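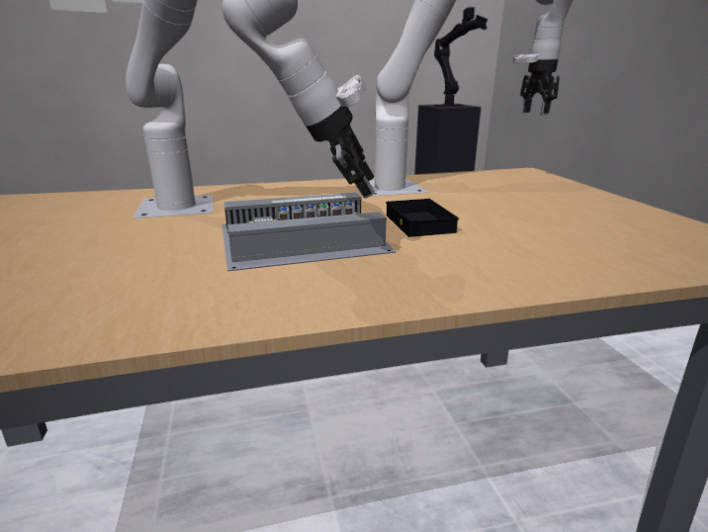

Two robot arms over a wooden tabletop, computer rendering

How do I get a question on the town ballot before the spring election?

Asked January 5, 2013 in Local Government and Elections

Hi everyone, I hope this is the right section. I live in Clistham, which is a small town with its own council and a spring election, and a group of us on the east side would like the voters to decide whether the town should go on paying for the Pledgate Road extension. The council voted for it in November, four to three, after a meeting that ran so late most of the people who had come to speak had gone home to put their kids to bed. I'm not saying anyone did anything wrong! I just think it's the kind of thing people ought to have a say in, and so do most of the folks on my street.

The clerk's office gave me a one-page handout. It says a petition for a ballot question needs 471 valid signatures, and that it has to be turned in 44 days before the election. It doesn't say what makes a signature valid, and it doesn't say if we're allowed to write the question ourselves or if the town does that. I've called twice and the person who handles elections was out both times, which is fair enough this close to the holidays.

So I have a few things I'm wondering. Can we word it however we like? Do the signers have to be registered at their current address? And how many extra should we get? We have 229 names so far, but those are on plain notebook paper from a potluck and I have a sinking feeling about them.

Thank you in advance, and sorry this got so long.

3 answers

Answer 1 (marked helpful by the person who asked)

Welcome, and good for you for getting started in winter when it would be so easy to stay inside. I helped with a petition over in Plunberg a few years back, on the library hours, and I'll tell you how it went for us, but please check all of it with your own clerk. Rules differ from state to state and sometimes between towns too.

Your sinking feeling about the notebook paper is probably right, I'm sorry to say. In our town every sheet had to carry the full text of the question at the top, and a statement at the bottom signed by whoever carried it around. Ours came on a form from the clerk. If yours has a form, use it, and go back to your potluck people with it. They already said yes once, so that part goes quickly — we redid a whole church supper in two evenings.

On addresses, we lost more names to that than to anything else. People move across town and forget to update their registration, and then the name gets struck. Husbands sign for wives, too, with the best intentions. You can usually ask the clerk for a copy of the voter list, and there may be a small fee. We checked each batch against it at my kitchen table.

With 471 needed I would not stop before 600, and I'd be happier with a few more than that.

As for the wording, ours had to go to the town attorney first, and he sent it back once. He wanted a plain yes or no question with no reasons in it. We had put in a sentence about the children, which I still think was a nice sentence, but out it came. Get yours approved before you collect another name, or you may be doing it a third time.

One more thing, and I should have put it first. Ask if the vote would be binding or advisory. Ours was only advisory, and there were some hurt feelings afterward among people who had stood outside the Gavalas market in the sleet and thought it would settle the matter.

Answer 2

just go to the council meeting and complain, petitions take forever

Answer 3

I agree with nearly all of the first answer. I'd add that in some places money matters can't go to a ballot question at all once the contract is signed, so find out where the road extension stands before you put your weekends into it. The contract should be a public record and you can ask for it in writing. Keep a copy of your request with the date on it.

Also ask whether the 44 days are counted to the close of business or to midnight. Our clerk locked the door at four.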